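**plemine_jo**
60 demos done of the small box into the orange one. Bed not table, pink cover, folds everywhere. Policy still misses the grasp half the time – more data or diffrent data?

**kestvolt**
Different. Move the orange box every 2 goes. You've prob got 60 copies of one demo.

**tin_otter**
Disagree, get one layout solid first. We moved stuff too early in September, wasted 29 takes.

**plemine_jo**
ok splitting it. 30 more as is, then shift teh grey block. Both grippers in view for all of them

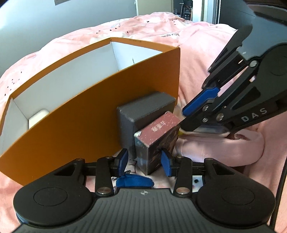 will post the numbers after, same seed as before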